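Singers wanted for the Clodemberg neighborhood choir
Posted by Glenys Dafis

Hi there! I run the choir that meets at the old Lornar school, and I'm looking for new voices for our spring program. If you've been humming in the car and wondering whether you could do it in company, please keep reading.

We need altos more than anything, and 2 tenors would make me a very happy woman (Leandro Aguirre has been holding up that section by himself since February and his throat is tired). Sopranos and basses are welcome too – I'm not turning anyone away at the door.

You don't have to read music. Plenty of us learned by ear, and I make practice recordings of every part so you can sing along while you do the dishes. If you do read, great, you can sit next to me and turn pages. 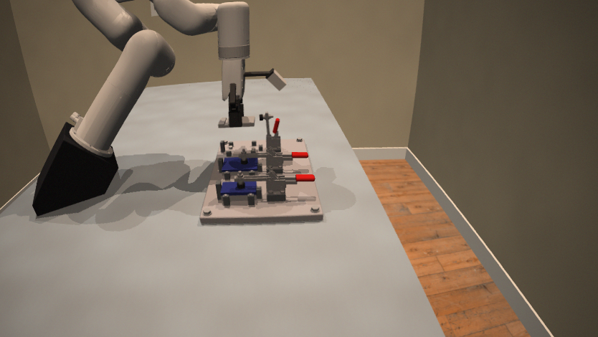

Clodemberg Neighbor News, Issue 635, page 4

So what are we singing? Mostly folk songs this time, plus a couple of old hymns and one long piece by a local composer, Montserrat Goicoechea, who wrote it for us and keeps sending me new endings. I like the second ending best. She likes the fourth. We'll see who wins!

Rehearsals are in the evening and run for two hours with a tea break in the middle. I'd love you to come to most of them, but I know people have kids and night shifts, so just send me a note if you can't make it. 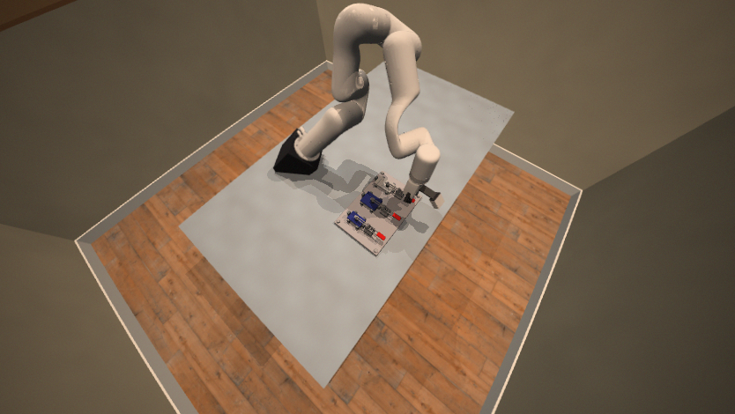
Page last changed: 2024-03-10

There's no audition. I will ask you to sing a few scales with me in the hallway so I know where to put you, and that takes maybe five minutes. Yolanda Montoya plays piano for us and she's very kind about finding your starting note (again and again, if that's what it takes).

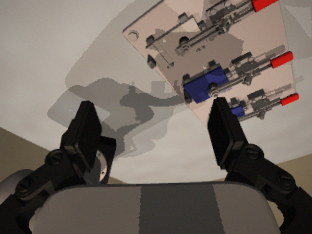 Red handle, top clamp

Now the money part. It's free to join. You'll need a black folder and something dark to wear for the concert, and we have spare folders in the cupboard if you don't feel like buying one. The concert is at Aranda Hall, which has a lovely echo and terrible parking, so we share rides from the school.

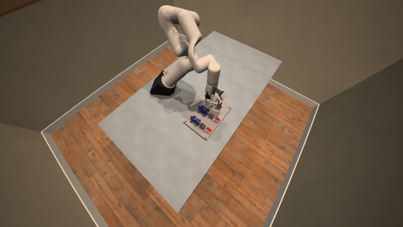 Arm and gray tabletop, plank floor

If you'd like to come, leave your name and a phone number at the Lornar front desk, marked for the choir, and tell me whether you think you sing high or low. "No idea" is a fine answer. I'll call you back with the next rehearsal time and which door to use – the main one gets locked early.

Glenys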